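Material Culture 4: Reading Surfaces
Handout for Week 10, Cernstead evening course
Tutor: Viera Pešek

Brown is the color people trust. Catalogs call it warm, earthy, natural. I would like you to be suspicious of all three words before we meet again.

Take "natural" first. Most brown finishes sold for furniture are stained, and a stain tells you what the seller wants the wood to be. Hedvika Štefanec's short essay on table tops (in your reader, p. 70) claims that buyers can tell a stained surface by eye. Her evidence is one showroom visit. Read it, but ask what she would have needed to do to convince you.

Then "earthy." Soil is gray, red, yellow and black as often as it is brown. When the Kirngate brochure says "the color of the ground," whose ground?

Texture is where the weak claims pile up. Kuruc argues that a rough-looking surface makes a room feel older. Maybe. He never separates texture from darkness, and dark rooms feel older too. Jacobs at least notices the problem, then drops it after two paragraphs.

For class:
Read Štefanec and Kuruc. Skip the Motik interview, it is an advertisement.
Write 200 words on one surface you use every day. Do not use "warm," "rich" or "timeless."
Bring one claim from the reader that you think is wrong, and say what would test it.

Late work loses 4 points. Questions to Cecilia Antwi at the front desk, who has the spare readers.
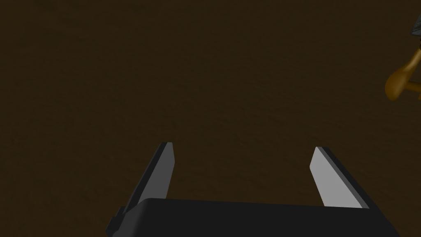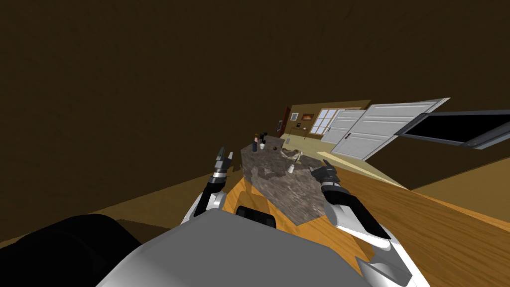 Fig. 1 and 2. Computer renderings with dark brown surfaces. The second also has a mottled gray-brown stone table top.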